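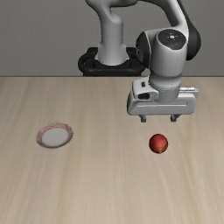

Maçã vermelha e prato redondo sobre uma mesa de madeira clara.

Dranari é uma série de banda desenhada de ficção científica escrita e desenhada por Dima Hamdan, publicada pela Mivgate desde julho de 2019. Comecei este artigo porque o antigo tinha duas linhas e nem sequer dizia quem era a protagonista!

Enredo
A história passa-se em Avbridge, uma cidade-ponte com 3.513 habitantes registados, onde as memórias pagam impostos. Atallah, cobradora de profissão, descobre uma dívida em nome da mãe – morta há dez anos – e foge com o livro de contas. (Não conto o resto, mas o número 2 muda bastante a coisa.)

Publicação
A primeira tiragem foi de 1.718 exemplares e esgotou. Eu tenho o meu, já com a lombada torta de tanto o emprestar. A edição encadernada junta os dez números e corrige as legendas trocadas do segundo – quem tiver a versão antiga, guarde-a bem.

Ver também
Distopia
Banda desenhada independente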